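The Second Life of the Rented Room

When Gleice Seixas moved into the boarding house on Võ Street, the landlord gave her two keys and one sentence of advice: do not buy anything you cannot carry down the stairs alone. She was a student then and she followed it. She is now a furniture restorer with a workshop of her own, and she still rents. So do most of the people I met for this article.

Renting for a short time was once something people did before their real life began. In the port district of Codimden it has become the normal way to live, also for couples, for people with children, and for those who retired and sold the family house. I wanted to know what happens to a home when the person inside it does not expect to stay. 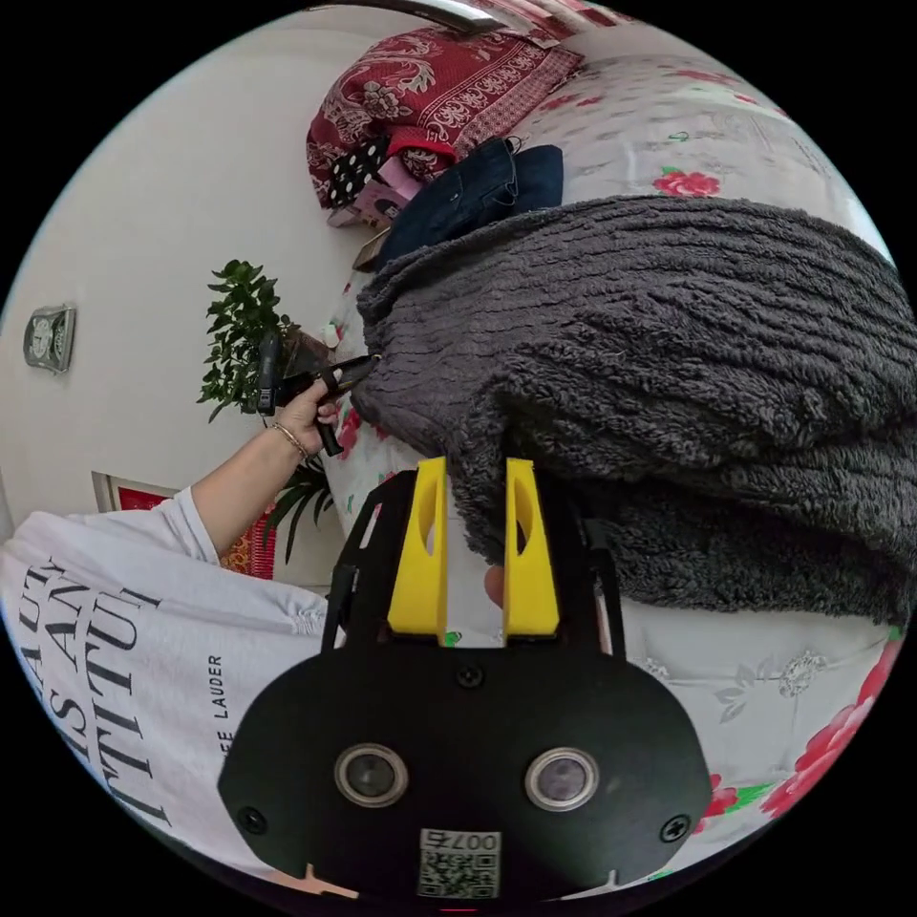
The first thing I learned is that people spend their money on soft things. A wardrobe belongs to the building, and the next tenant will use it. But bedding, curtains, cushions and a cloth for the table can go in a bag. Seixas has moved 4 times in her adult life and she has kept the same blanket through all of it. She told me that on the first night in a new apartment she makes the bed before she looks for the kettle.

"The walls are never yours," she said. "You must begin with what touches you."

Daithí Duggan has a different opinion. He runs Nosia, a small shop which buys used household textiles and sells them again, and he sees what people leave behind. In March, when many leases end, his back room fills up to the ceiling. He believes that tenants buy too quickly, because an empty room makes them nervous. They choose a pattern in the first week and by summer they are tired of it. 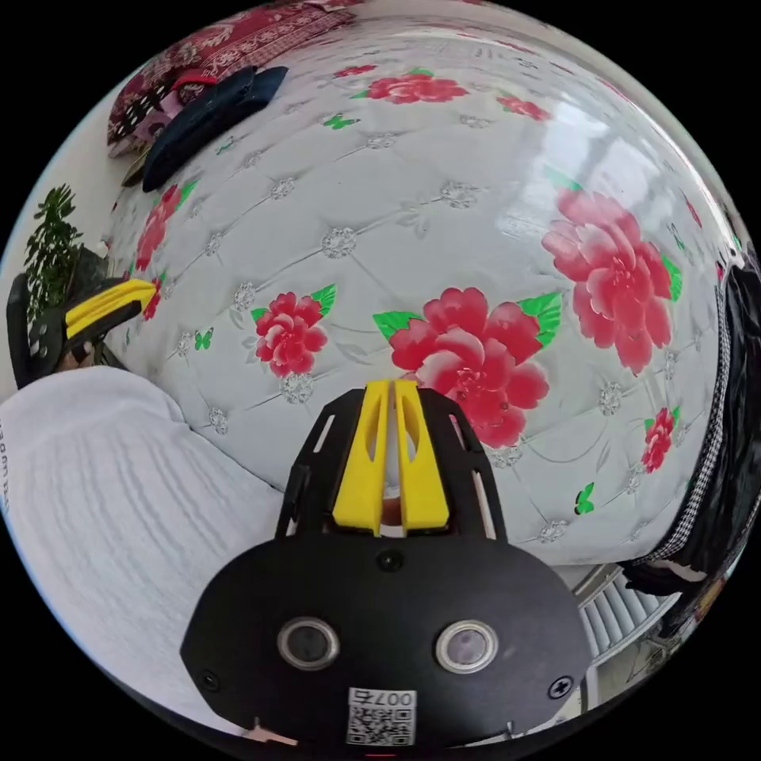

Flowers and butterflies on a quilted-pattern tablecloth.

Duggan keeps the tablecloths on a shelf near the door, and he says they are the most honest objects in his shop. Nobody inherits a cheap tablecloth. It was chosen by somebody for one table, maybe for one birthday, and later it did not fit the next table. He sells the printed ones faster than the plain ones, mostly to young tenants who would never admit that their grandmother had a similar one.

I spent an afternoon there and watched the customers measure with their arms. One woman needed something for a table she had not seen yet. She had only the listing, with no sizes in it, and she bought the largest cloth and a pair of scissors.
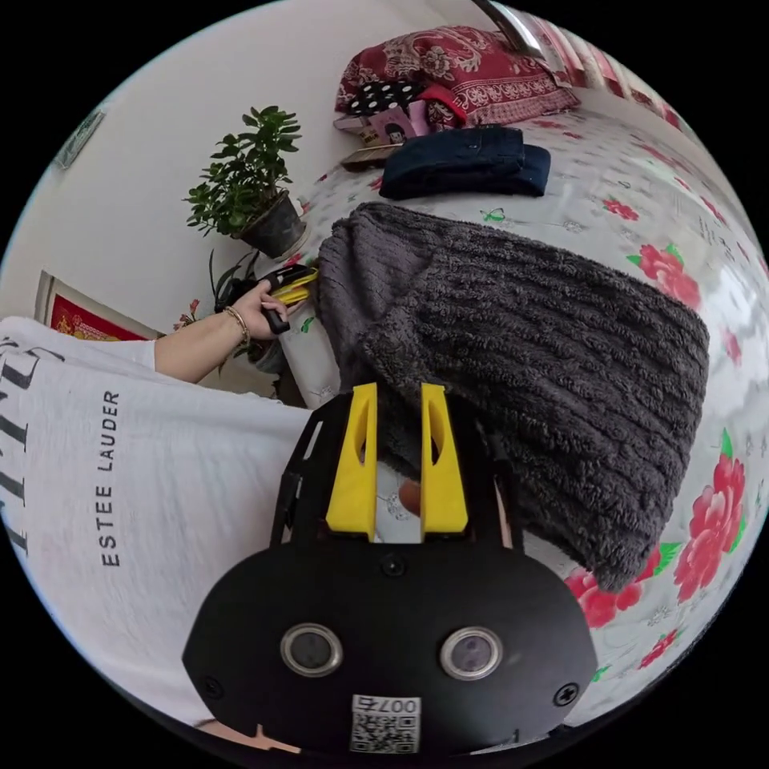 What the Lease Does Not Say

The standard lease in the district has 20 pages. It explains in detail who pays for a broken window, but it is silent about nails, paint and hooks. Sustine, a tenants' advice office near the ferry, received 1145 letters last year, and the largest part concerned marks on walls. The office now recommends a simple habit: write to the landlord before you hang anything, and keep the answer.

Seixas wrote to hers and asked for 3 hooks. She waited until the evening, and then he called to ask if she could also fix the banister.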